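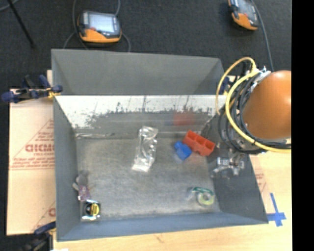

Figure 3. Gray metal bins, front and rear.

Section 8: Setting Up Audience Voting for a Live Reality Show

Jalar will tell you the Trestemer voting panel is ready out of the box. I have run it through two seasons of Dirach and I would not put a finale on it without the steps below.

1. Log in as show admin and open Contestants. Type each name the way it appears in the on-screen graphics. The import tool claims to handle accents. It turned Viera Hájek into "Viera H" for a whole elimination night.

2. Set the voting window. The default is 30 minutes, which the sales page calls "proven." I have yet to see the proof.

3. Set the limit per viewer to 3 votes. "Unlimited" is offered too. Leave it alone unless you enjoy explaining fan clubs to the network.

4. Run a test with at least 300 dummy votes. Compare the panel total with the export file. If they differ, do not accept "rounding" as an answer from support.

5. Lock the contestant list before the host reads out the first name.

Note: The "Fan Mood" meter does not count votes. The manual from March said it did. Dumisani Tshabalala at Kollár asked for the formula and was sent a brochure.

Caution: Closing the browser tab during a live window may or may not pause voting. Jalar says it can't. Keep a second admin logged in anyway.

Caution: Do not show live percentages on air until the export has been checked.

Last revised 2018-10-09. Wildcard entries are covered in the next section.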